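Report on the Visit to the Herkgate Automation Open Day

Submitted as part of the second-year course in Applied Automation

1. Purpose of the visit

In March our class attended the open day held by Levow at its Herkgate site. The visit was intended to show students how robot arms are prepared for handling food items of different shapes. The group consisted of 26 students, divided between two demonstration areas.

2. Demonstration

The main demonstration concerned a pick-and-weigh task. A two-finger gripper is to take a fruit out of a basket, place it on a kitchen scale and return it after the reading. Artificial fruit is used so that the shapes remain the same from one day to the next. Each run is allowed 40 seconds. Staff explained that the arm is guided by the view from a small camera at the wrist – no overhead camera is used at this station.

The control software, Eltus, stores each run for later review. According to our hosts, 2000 runs had been stored before the open day. Students were then given 20 minutes to put questions to the staff.

3. Observations

The group noted that shape matters more than weight in this task. A smooth mango offers two even sides to the fingers, while the leafy bracts of a dragon fruit reach past the body and leave fewer places to grip. The position of the scale close to the basket keeps the path of the arm short.
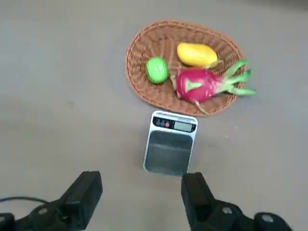

Why does the arm weigh one fruit at a time?

The reading has to be matched to a single item, and the gripper is built to hold only one.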